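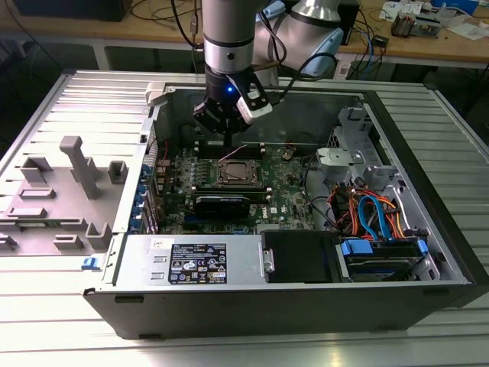 Parvaneh Asadi asked at the end of last session why her gradient mesh fell apart when she scaled it up for the poster, and could we go over it again, slower this time. So we are. Mesh first, then blends if there's time.

Posted 09/07/2019 by Ornella Costa

Search this site Go

Vector Drawing 2, session notes - mesh and blends

Mesh recap. A gradient mesh is one object with a grid of points. Every point carries a color. Every point has handles, same as any anchor. Pull a handle, color bends with it.

Start with FEW points. Most of the August files had far too many. One had 164 points on a single leaf. Can't edit that. Do the leaf again with 20 or under and compare.

Order of work:
Draw the outline, simple as possible. Clean it before you mesh, not after.
Flat fill, middle tone.
Add mesh lines by hand with the mesh tool. Click on the edge for one line, click inside for two crossing.
Color the points light to dark. Zoom out often.
Handles last.

Parvaneh's problem: her mesh had a drop shadow effect on it, and the option to scale strokes and effects was off. Mesh scaled, shadow stayed the old size, so the whole thing looked shifted. Check the preference before you resize. Also keep a copy of the flat outline on a hidden layer, you can't easily get it back from the mesh.

Blends. Two shapes, same number of anchors if you can. Specified steps, not smooth color, for this exercise - use 17. If the blend twists, the start points don't match. Fix the shapes, then blend agian.

Spine: draw a new path, select path and blend, Replace Spine. Works on curves. Closed paths too but cut them first or the steps bunch up.

When to use which - mesh for soft things (fruit, cloth, skin). Blend for long even things, tubes, ribbons, hair. Yusri mixed both on the Hemstead label, blend for the stem and mesh for the pear, and it printed fine. Look at his layers panel, it's well named.

Saving. Native file plus EPS. Older EPS versions can turn a mesh into a picture so open it and check in outline view. Transparency over mesh is the usual trouble spot.

Homework: one pear or one ribbon, your choice. No tracing. Max 58 mesh points in the whole file. Hand in the layered file, named surname_mesh, and a small PNG so I can look at them all quickly.

Next time type on a path, bring teh Oravec sheets.

Filed under: Course Notes, Illustrator, Vector Basics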